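How do I cut a long poem down for a journal with a line limit?
Posted in Poetry Help by Leonor Morais

I've got a poem about my grandmother's ferry crossings that runs to 62 lines, and the journal I want to send it to (Nistcombe, their window closes in June) takes nothing over 39. I've been at it for weeks. Every time I pull a stanza the ending goes flat, and every time I leave the ending alone I'm stuck with way too much boat. Do I trim a little from everywhere, or take out one big piece? Also, do stanza breaks count as lines? 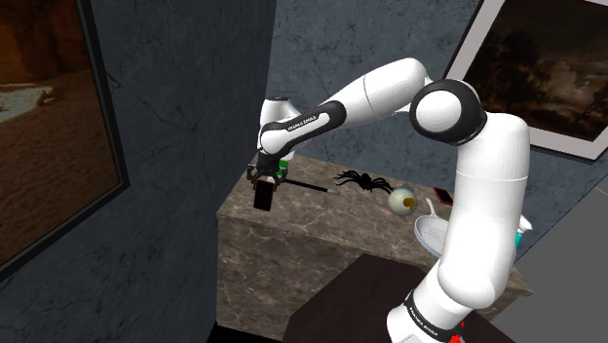
Zulmira Azevedo
Blank lines usually don't count, but check their guidelines, every place is different. As for cutting, take the big piece! I trimmed a sonnet sequence word by word once and it ended up sounding like a telegram. What worked for me later on:

Step 1. Read it out loud and put a pencil mark wherever you get bored. Don't fix anything yet, just mark.

Step 2. Copy out only the lines you'd be sad to lose – on fresh paper, by hand if you can stand it. I had 15 the first time and it was nearly a poem already.

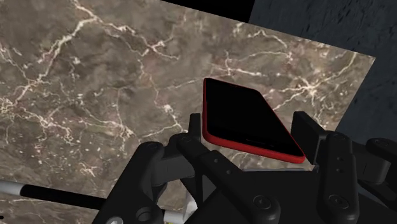

Step 3. Add back only what a stranger would need to follow it. My guess is you'll find the first stanza was you warming up. Mine always is.

Then put it away for a bit and read the ending again. If it still goes flat, maybe it was leaning on something you cut, so look for one image from the missing part and slip it in early.

Adelino Cordeiro
just send it to a place that takes long poems. Grirnel does I think, or they used to

Tomás Bragança
I half agree with Adelino, but I'd still try the short version, you can keep both. I had a poem about my father's orchard that I chopped to 12 lines for a reading in Dindness and I like it better than the long one now (my sister doesn't, she wants the bit with the ladder back). One thing I'd add to Zulmira's list is to look at your "and then" lines. A crossing poem probably has a lot of them, she gets on, the boat leaves, the boat arrives. You can jump from the dock to the far shore in a stanza break and people will come along with you. And save the old draft under another name before you start. I lost a whole middle section that way and still can't remember how it went.
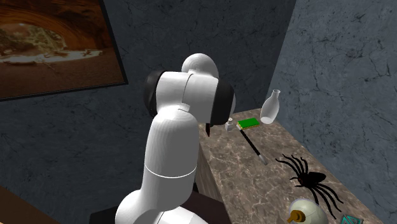
Posted with Tomás Bragança's reply

Leonor Morais
Thank you all! I dropped the first two stanzas last night and so far I don't miss them. Still four lines over.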